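Sep 21, 2020

Swing sets, slow orders and the trouble with wet December ground

The owner of Pleston picks up on the second try. Busy, clearly. There's a saw going somewhere behind her and she has a truck to meet before lunch.

Pleston builds backyard swing sets and climbing frames in Stomdale and ships most of them flat. Two people on the tools, her included. "And me on the phone, which is the worst job," she says.

This summer was the big one. Parents home, kids home, playgrounds taped off. 700 orders by the end of August, when a normal year might bring 100 by then. She stopped taking new ones for a while. "I had people crying. I had people offering to come get it unpainted."

Did she let them? "One. Never again. He sent it back."

The best seller is the Pirkar, an A-frame with two swings and a short ladder up one end. 44 parts counting the caps. She'd like to get that number down. The bigger one, the Trình, has a deck and a slide and needs a level yard, and most yards aren't.

"Folks measure the grass and forget the swing goes forward and back," she says. "Then it's the fence. Or the grill." She wants six feet clear on all sides, more if you've got it, and soft stuff underneath. Bark is fine. Rubber is fine. Bare dirt she dosn't like at all.

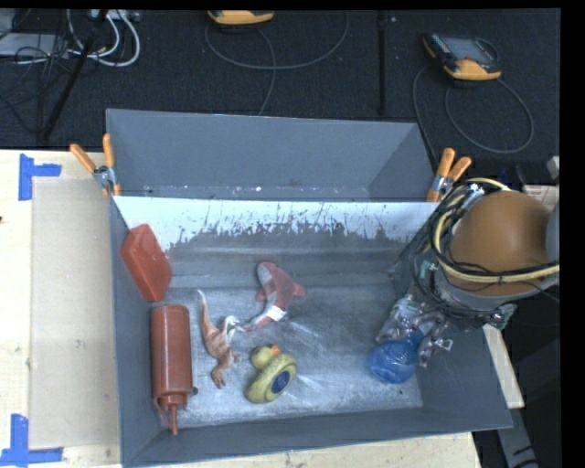 Two gray bins and a pair of orange-handled clamps.

On anchors she gets louder. Every set ships with them, plenty of buyers leave them in the box. "It's heavy, they figure it'll stay put. Then you get two nine year olds going at the same time." Legs lift. She's seen it, at her own sister's house.

And winter? Take the swings off in December, she says, leave the frame up. Check the bolts in spring, check them again a month later. Oil the hangers if they squeak, dont wait.

Next up is a toddler seat for the Pirkar, high back, wide straps. No date yet. The straps keep coming in the wrong color.

The truck is early. She has to go.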